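Keeping the hand grippers closing straight

Feb 15, 2019

The workshop at Stojanovska is one long room above a print shop, with a bench down one side and a row of plastic bins under the window. The technician who looks after the hand-held grippers has been there since the company had two of them. There are 30 now, all the same model, the Torileo, and they go out to homes and offices where people use them to pick up and put down ordinary things. When they come back, they come back to this bench.

"People think the camera or the electronics will be the trouble," the technician says. "I get maybe one of those in a month. The rest is fingers, screws and dirt."

The fingers are the part that wears. They are slim and a little curved, with a rubber lining that takes all the contact. A new pair is matched at the bench so both sides meet along their full length when the trigger is pulled. After enough use one side starts to lag, and the object turns a few degrees as it is gripped.

"You don't notice it with a block. A block has flat sides and it forgives you. You notice it with anything narrow or springy, because it rolls out or it kicks."

For that reason the check after a finger change is done on real objects. There is a gauge from Zania, the firm that molds the linings, and it is used first, but the technician does not sign off on the gauge alone. The gripper goes to a table and picks from a tray of mixed small things: cartons, blocks, something metal. Metal clips are a favorite.

"A spring clip is a mean test. It's slick, it's got a pivot in the middle, and if your fingers aren't even it wants to swing around that pivot. I take it up between the fingers and hold it upright. Then I move the whole thing around, not slowly, the way a person at home would."
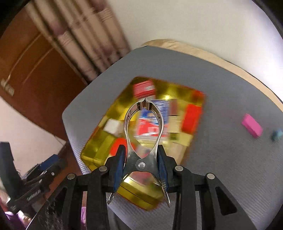 "If it stays put I do it again with something soft-sided, like a carton. There I'm looking for the opposite. I don't want the walls dented. People crank up the closing force to cure a slip, and then every box they pick up comes back crushed."

The closing force is set by a small collar behind the trigger. At Stojanovska the rule is to leave the collar alone until the linings have been cleaned. Warm water and a drop of dish soap are enough, and the lining has to be fully dry before it is used again. Alcohol was tried last year and dropped.

"It made them shiny. A shiny lining is finished. I threw out 54 of them before we worked out what we were doing to them."

Linings are now replaced at 600 hours, whatever they look like. The number came from the shop's own log, and the technician thinks it is a bit early for the people who mostly handle cardboard and a bit late for those who work in kitchens.

The screws on top of the frame get a turn at every visit. The frame is plastic, so they are tightened by hand with a short driver, in a crossing order, and never with a power tool. A small dab of paint goes across each head and onto the frame. If the line is broken when the gripper comes back, the screw has moved.

"I used to just feel for it. Then in January one came in with the frame twisted, and the log said I'd checked it. I probably had. So now there's paint."

Cleaning takes longer than any of this. Hair and thread get in around the finger pivots and wind themselves tight – a curved pair of tweezers lives on the bench for that and nothing else. Crumbs are blown out with a hand bulb. The shop has an air line, but it pushes grit further into the joint, and two grippers were lost that way before a note went up on the wall.

The log itself is a spreadsheet called Vilus, named after the first gripper that had a page in it. It has passed 1000 entries. Most of them are very short: cleaned, linings ok, returned. A few run to a paragraph, usually where a fault came back a second time.

Asked what users could do for themselves, the technician keeps the list short. Wipe the fingers at the end of the day. Don't set the gripper down on its fingertips. Send it in when it first starts to slip.

"They wait. They learn to tilt their wrist to make up for it, and they get good at it. Then I fix the fingers and they call me to say it's pulling to the left."

Those calls get the same answer, which is to give it a day. If it still pulls after that, it goes back in its case and back to the bench, and the matching is done over with a new pair.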